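# La chambre aux lys

Quand le bateau a quitté Grønli, Bongani Mokoena est resté debout à l'arrière, parce que les sièges du salon sentaient le café froid. Il avait dans la poche intérieure de son manteau la lettre du notaire de Flestard, pliée en quatre, et il la touchait de temps en temps comme on touche une dent qui fait mal. La lettre disait que sa tante Odile lui laissait la maison de la rue du Puits, avec les meubles, et une dette de 691 couronnes chez le marchand de charbon.

Il n'avait pas vu cette maison depuis l'âge de neuf ans. De ce temps il gardait surtout une couleur, un rouge d'orange trop mûre, et sur ce rouge de grandes fleurs pâles qui le regardaient dormir.
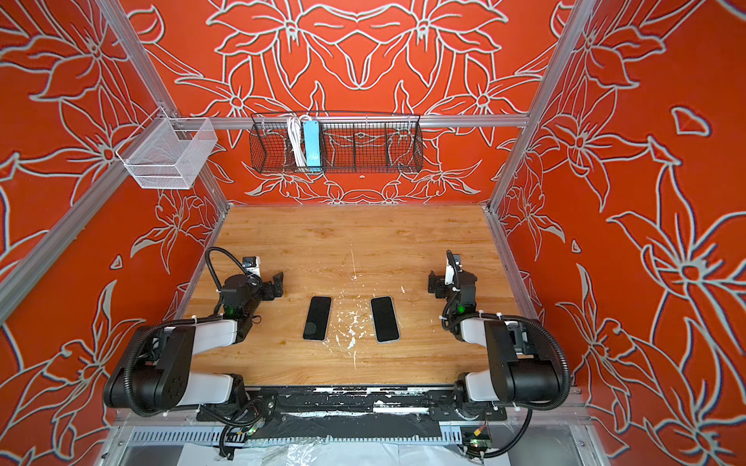
Le train de Hurnberg avait du retard. Sur le quai, une femme vendait des poires dans du papier journal, et Bongani en a acheté deux, sans avoir faim. Elle lui a demandé s'il allait loin.

– À Flestard.

– Ah, a dit la femme. Alors prenez-en une troisième.

Il n'a pas compris si c'était une plaisanterie. Il parlait encore la langue de sa tante, mais il la parlait comme on marche dans une pièce sans lumière, les mains devant. Il a payé la troisième poire et il est monté dans le wagon.

Pendant le voyage il a essayé de se rappeler la voix d'Odile. Il retrouvait ses mains, ses bagues, la façon qu'elle avait de couper le pain contre sa poitrine. La voix ne venait pas. À la place il entendait la rivière Odov, qui passait derrière le jardin et qui, au mois de juillet, faisait moins de bruit qu'un robinet mal fermé.

Le notaire l'attendait devant la porte avec les clefs. C'était un homme petit, très poli, qui s'excusait de chaque marche de l'escalier.

– Votre tante n'a rien voulu changer, a-t-il dit. Je lui ai proposé un acheteur, une fois. Il offrait 2 000 couronnes pour la grande armoire seule. Elle m'a mis dehors.

– Elle vous a mis dehors ?

– Avec le balai, monsieur.

Bongani a souri pour la première fois depuis le bateau. Le notaire a souri aussi, puis il a regardé sa montre, il a demandé une signature et il est parti vers la place, où l'on entendait jouer une fanfare.

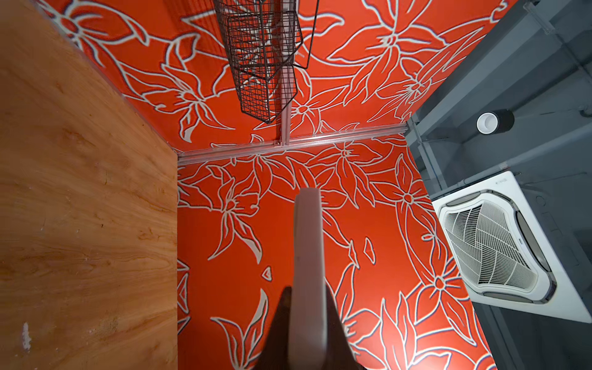 Il a commencé par la cuisine. Dans le tiroir de la table il y avait des ficelles, des bougies et un cahier d'écolier. Odile y notait ses dépenses, une ligne pour chaque jour, avec une écriture penchée qui devenait plus grande d'une année à l'autre. Pain, savon, timbre. Encore timbre. Il a tourné les pages. Le mot revenait chaque semaine, et pourtant il n'avait jamais reçu d'elle une seule lettre.

Il les a trouvées le soir, dans la chambre, derrière l'armoire que l'acheteur avait tant désirée. Elles étaient dans une boîte à chapeau, toutes adressées à lui, toutes timbrées, aucune envoyée. Sur la dernière, elle avait écrit au crayon : *demain*.

Il s'est assis par terre. Il faisait presque nuit, et le mur n'était plus rouge, il avait pris la couleur du vin. Mais les fleurs restaient claires. Enfant, il avait donné un nom à chacune, et il a essayé de les dire à voix haute. Il en a dit quatre. Pour la cinquième il a hésité entre deux prénoms, et il lui a semblé que la fleur s'en moquait un peu.

Il a ouvert la première lettre.

*Mon petit, la rivière a débordé et j'ai perdu mes haricots. Je ne sais pas si cela t'intéresse.*

– Si, a dit Bongani. Cela m'intéresse.

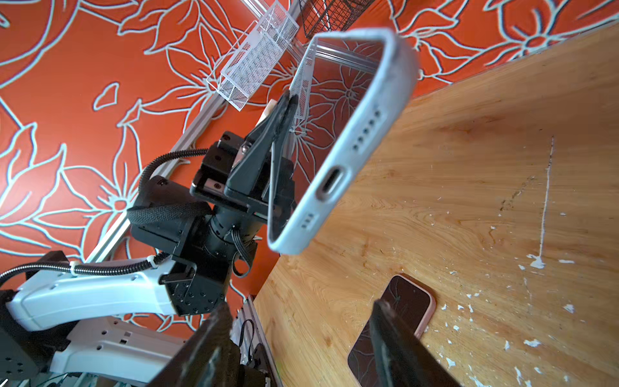

La voix est revenue à la troisième lettre, sans prévenir, au milieu d'une phrase sur le prix du beurre. Une voix basse, un peu fâchée, avec un rire caché derrière. Il a lu plus lentement pour la garder.

Vers onze heures, il a mangé une poire à la fenêtre. La fanfare s'était tue depuis longtemps et l'Odov coulait derrière le mur du jardin. Demain il irait payer le marchand de charbon, puis il chercherait un train pour le retour, ou bien il demanderait au notaire où l'on achète des graines de haricots. Il a essuyé ses doigts à son mouchoir, il a rallumé la bougie et il a pris la lettre suivante.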